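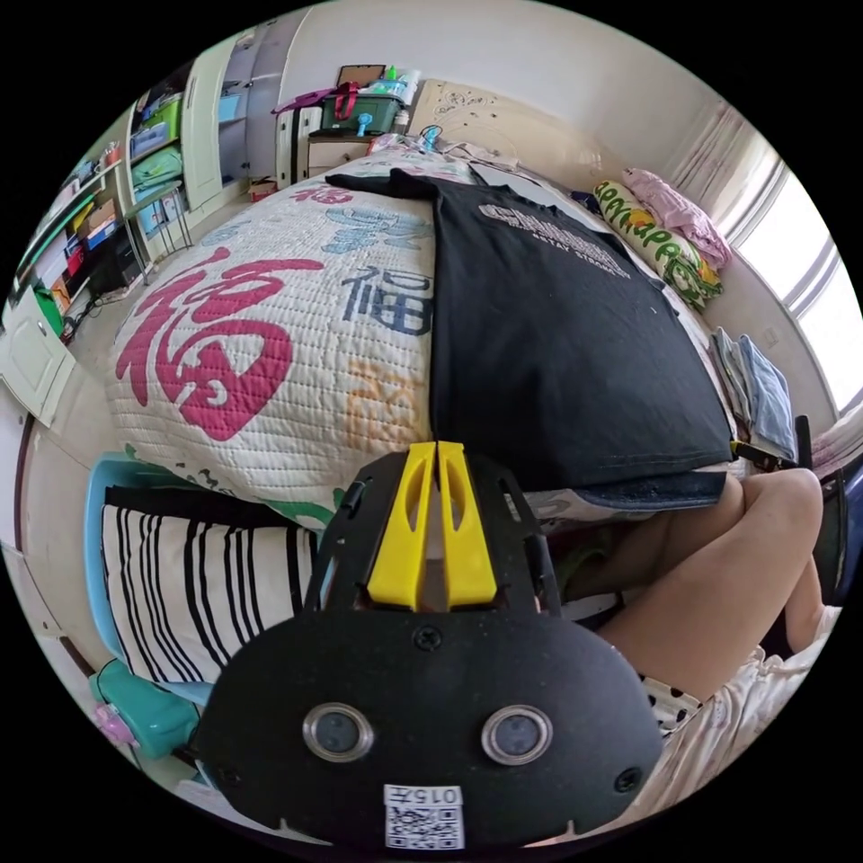
Folding and Storing T-Shirts in a Shared Bedroom

Housing Services Guide, Tirkach Residence
Updated Jan 6, 2020

This guide explains the folding method recommended to residents of Tirkach Residence and the Oshima annex. It applies to short-sleeved T-shirts in cotton or cotton blends. Dress shirts, knitwear and anything with a stiff collar should be hung in the wardrobe.

Before You Begin

Clothing must be completely dry before it is folded. Shirts that are put away damp develop an odor within a day or two in July, when the rooms are at their most humid, and the odor spreads to whatever is stored beside them.

A bed is the most practical work surface in most rooms. Make the bed first and pull the bedspread tight. A quilted cover is acceptable, although the stitching can hold the fabric in place and make small wrinkles harder to smooth out. Move pillows, bolsters and spare blankets to one side and leave a clear area somewhat wider than the shirt with its sleeves open.

Folding the Shirt

1. Lay the shirt flat with the collar pointing toward the head of the bed and the hem toward you. For the method described here, the front of the shirt faces up at this stage so that stains, loose threads and damage to any print can be checked.

2. Smooth the fabric from the center outward with the palms of both hands. Straighten the side seams and open out the sleeves.

3. Turn the shirt over, keeping the collar at the far end, and smooth it again.

4. Fold the right side inward, so that the edge lies just past the center of the collar. Turn the sleeve back on itself until it is even with the new outer edge.

5. Repeat on the left side. The shirt should now be a long rectangle of even width.

6. Bring the hem up to a point slightly below the collar. Fold in half once more for shelf storage, or in thirds for a narrow bin.

7. Turn the finished shirt over and press lightly to release trapped air.

Shirts With Printed Designs

Thick printed lettering may crack if it is creased sharply or stacked under weight. Where the design covers the chest, make the folds loosely and place the shirt at the top of the pile. Do not iron directly over a print. Dark shirts should be kept apart from white items until they have been washed several times.

Stacking and Storage

Sort folded clothing by type before it leaves the bed. Piles of mixed sizes tend to lean, and a leaning pile is usually refolded within the week. Place the folded edge outward — this allows a single shirt to be drawn out without disturbing the others.

The standard Hekau shelf bin takes shirts filed upright in a single row. Residents using their own boxes may store them on the shelving unit, provided that heavier boxes are kept on the lower shelves. Cardboard boxes may be used for short periods but should be kept off the floor in ground-level rooms. Blankets and other bulky bedding belong in the wardrobe.

Replacement Bins

Replacement bins and lids may be requested at the Floltus desk, Room 108, during regular office hours. Please bring the damaged bin with you. Residents of the Oshima annex should go to Room 328.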